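채용 > 연구개발 > 로봇 소프트웨어

검색어를 입력하세요 검색

Kunstead 매니퓰레이션 소프트웨어 팀 경력 엔지니어 모집 (제어·모션 플래닝)

공유 4 댓글 2

Kunstead는 7자유도 협동 로봇 팔용 제어 및 플래닝 소프트웨어를 개발한다. 이번 공고는 실시간 제어 계층과 모션 플래닝 계층 사이의 인터페이스를 담당할 엔지니어를 대상으로 한다. 모집 인원은 2명이며, 제어 트랙과 플래닝 트랙에서 각 1명을 선발한다. 두 트랙은 동일한 저장소에서 작업하고 코드 리뷰를 상호 수행한다.

1. 배경

사내 소프트웨어 스택은 세 부분으로 나뉜다. Görtz는 1 kHz 주기로 동작하는 토크 제어 루프와 상태 추정기를 포함한다. Biven은 충돌 검사, 경로 탐색, 시간 매개변수화를 처리하는 플래닝 서버이다. 나머지는 로그 수집, 재생, 회귀 시험용 도구이며 별도의 제품명은 없다.

현재 Görtz와 Biven은 궤적 전체를 한 번에 전달하는 방식으로 연결되어 있다. 이 방식에서는 실행 중 재계획이 발생할 때 이전 궤적을 감속 정지시킨 뒤 새 궤적을 시작해야 한다. 지난 6월부터 궤적을 짧은 구간으로 나누어 전송하고, 접합점에서 가속도까지 연속성을 보장하는 방식으로 전환 중이다. 저크 제한을 만족하는 접합 알고리즘은 시뮬레이션에서 검증을 마쳤으나, 실기에서는 통신 지터로 인해 구간 버퍼가 고갈되는 경우가 남아 있다. 입사자의 첫 과제는 이 문제이다.

2. 담당 업무

제어 트랙
- 관절 임피던스 및 직교좌표 임피던스 제어기의 유지보수와 튜닝
- PREEMPT_RT 커널 환경에서의 지연 측정, 우선순위 역전 및 페이지 폴트 제거
- 마찰 모델과 말단 부하 파라미터 식별, 중력 보상 오차 분석
- 제어기 전환 시 토크 불연속을 제한하는 상태 기계 구현

플래닝 트랙
- 샘플링 기반 플래너와 궤적 최적화의 결합부 개발
- 깊이 데이터로 갱신되는 점유 지도에 대한 증분 충돌 검사
- 구간 전송 프로토콜의 버퍼 정책 및 시간 초과 처리 설계
- 케이블과 장착물을 포함한 충돌 형상 모델의 생성 및 검증 도구 작성

공통
- 로그 재생 기반 회귀 시험 작성. 재생 결과는 비트 단위로 일치해야 하며, 부동소수점 연산 순서를 바꾸는 변경은 별도 커밋으로 분리한다.
- 핸드-아이 보정 결과의 저장 형식 및 좌표계 명명 규칙 관리
- 분기별 릴리스 노트 작성

3. 자격 요건

- C++17 이상으로 작성한 실시간 또는 준실시간 코드의 실무 경력 4년 이상
- 강체 동역학, 자코비안, 영공간 투영에 대한 이해. 라이브러리 호출 경험만으로는 충족되지 않는다.
- 리눅스 환경에서 perf, ftrace 또는 동급 도구를 사용한 성능 분석 경험
- 영어 기술 문서 독해

학위는 요구하지 않는다. 석사 이상 과정에서 실제 로봇을 사용한 연구 기간은 경력으로 인정한다.

4. 우대 사항

- 토크 인터페이스를 제공하는 로봇 팔을 직접 제어한 경험
- Eigen, Pinocchio, FCL 등에 대한 기여 이력
- 파이썬 바인딩 설계 및 배포 경험
- 다중 깊이 센서의 시각 동기화 또는 외부 파라미터 보정 경험

5. 근무 환경

근무지는 Pondisham 사업장이다. 개발석과 실험 구역은 같은 층에 있으며, 실기 사용 시간은 예약 시스템으로 배정한다. 원격 근무는 주 2일까지 가능하다. 실기 시험이 예정된 날에는 현장에 출근해야 한다. 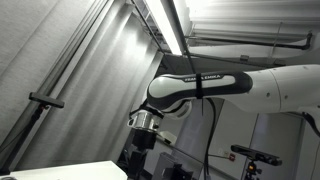 실기 시험은 사전 점검표에 따라 진행한다. 점검 항목은 비상정지 회로, 관절 한계 설정, 말단 부하 파라미터, 보정 파일의 해시값이다. 병합 요청은 시뮬레이션 회귀 시험을 통과한 뒤에만 실기 대기열에 등록되며, 실기에서는 동일 궤적을 100회 반복 실행하여 추종 오차와 패킷 손실을 기록한다. 기준을 벗어난 실행이 한 번이라도 있으면 병합하지 않고 원인을 이슈에 남긴다.

6. 전형 절차

서류 검토, 코드 과제, 기술 면접, 처우 협의 순으로 진행한다. 코드 과제는 제공된 로그에서 구간 버퍼 고갈 시점을 찾아내고 재현 시험을 작성하는 것이다. 제출 기한은 수령 후 4일이며, 연장이 필요한 경우 기한 전에 요청하면 된다. 기술 면접은 과제 코드에 대한 질의와 제어 또는 플래닝 이론 문답으로 구성된다. 화이트보드 알고리즘 문제는 출제하지 않는다.

7. 제출 서류

- 이력서 (PDF, 자유 양식)
- 본인이 작성한 코드의 링크 또는 압축 파일. 비공개 코드인 경우 설계 요약으로 대체 가능하다.
- 지원 트랙 명시. 중복 지원은 받지 않는다.

접수는 2025년 8월에 한하며 채용 페이지의 지원서 양식으로만 받는다. 서류 결과는 합격 여부와 관계없이 전자우편으로 통지한다. 직무 내용에 대한 문의는 지원서 양식의 문의란에 수신인을 매니퓰레이션 소프트웨어 팀 Jolán Kun으로 지정하여 남기면 된다. 급여 범위는 기술 면접 일정 안내 시 함께 고지한다.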